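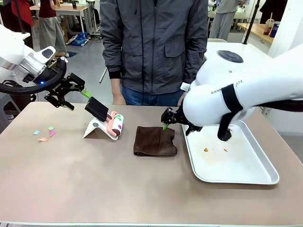
第四讲　住宅杂物清运的估价与作业流程

最后更新：2026年9月7日

一、本讲范围

本讲讨论居民住宅内大件杂物及零散废弃物的清运服务，包括上门查看、体积估算、报价、搬运和分流处置五个环节。市政定期收集的生活垃圾不在讨论之列，相关内容见第二讲。危险废弃物（油漆、溶剂、铅酸电池、含汞灯管等）适用另外的规定，第六讲专门讲授。

二、计价方式

清运企业通常按体积、重量或工时计价。

1. 按体积计价。以车厢容积为基准，依占用比例收费。该方式便于客户现场核对，适用于家具、纸箱、床垫等轻而占地的物品。

2. 按重量计价。以过磅单为准，适用于砖石、瓷砖、渣土等密度较高的物料。此类物料如按体积报价，企业容易低估处置费，车辆也有超载风险。

3. 按工时计价。多用于阁楼、地下室的整理清空，须在合同中写明起算时间和参与人数。

三、课堂算例

Sornanow清运站采用体积计价，满车收费900元，车厢容积为10立方米，最低收费300元。某住户待清运物品经测量为8立方米，按比例计算，应收720元。若另一住户仅有2立方米物品，按比例计算为180元，低于最低收费，应按300元收取。

计算时应注意，体积以装车后的占用空间为准。可拆卸的柜体、桌架应先行拆解，再作估算；不可叠压的物品，其上方无法利用的空间应计入占用体积。

四、上门查看

查看人员应逐间登记待清运物品，并记录以下事项：

（1）楼层、电梯尺寸及通道最窄处宽度；
（2）车辆停放位置与出入口的距离；
（3）需要断电、断水后方可拆除的设备；
（4）客户要求保留的物品，须贴标签并由双方签字确认。

书面报价应列明服务内容、费用总额和有效期限。现场物品与登记不符时，须重新报价，经客户同意后方可装车。

五、分流与处置

物品装车前按可再用、可回收、须填埋三类分开放置。以Zodcombe片区为例，可再用家具送交Núñez旧物中心，金属和纸板送Ganduvville分拣场，其余物料进入填埋渠道。各接收单位的收货凭证应与作业单一并归档。

可再用物品须结构完整、无虫蛀、无霉变。软体家具的接收标准较严，送交前应先与接收单位联系确认。

六、作业要求

请选取一处住宅房间，编制物品登记表，分别按体积和工时两种方式估价，并说明差额产生的原因。登记表应附分流去向一栏。作业于11月课程讨论前提交，逾期提交者须附书面说明。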